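[galau-club] Re: Kitchen task, arm path
From: Raelene Whitelaw
Date: 2022-06-10

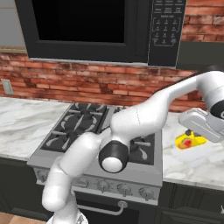
I reran the pick task last night with the new joint limits and it finished all 30 runs without a planner error. My worry is the path. The base is still in front of the range, so the arm has to go over the burners to get to the yellow object on the right counter. I would like to move the base to the right before we change anything else. Tetsuya, can you hold off on the grasp code until then? The scene file is in the Trarkar folder, and the old one from March can be deleted.

On Thursday, Ánh Ung wrote:
> With the old limits I got 87 planner errors in 700 runs. Most were
> at the elbow. I didn't touch the wrist.
> Do we want the base moved or not? Yae says the rules allow it if
> we send in the new position 4 days before the Sturgate round.

Yes, move it. I'll send the position in once Yae has checked it.

Raelene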